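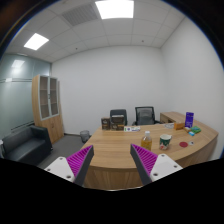 Re-enrolment for the coming school year

Re-enrolment at Stostorwood opens in June through the Pilance family portal. Paper forms are no longer accepted, including for siblings entering Prep. Each student requires a separate submission, and a family with more than one child can copy contact and custody details between records using the Duplicate button on page 3.

Immunisation statements must be uploaded as PDF files. Photographs of a phone screen are rejected by the portal and the submission stays at Incomplete until replaced. Medical action plans (asthma, anaphylaxis, epilepsy) expire after 12 months and need a new signature from the treating doctor, even where the plan itself is unchanged.

The enrolment deposit is $900 per student, credited against Term 1 fees. Payment by instalment is available in six equal amounts on request to the enrolment office before the form is lodged. Deposits paid for the Lototora campus cannot be transferred online; use the campus change form.

Bus passes on the 972 route are issued separately. Students moving into Gentile House from another house keep their current locker and student number.

Portal passwords reset after three failed attempts. The enrolment office is open until 4:30 pm.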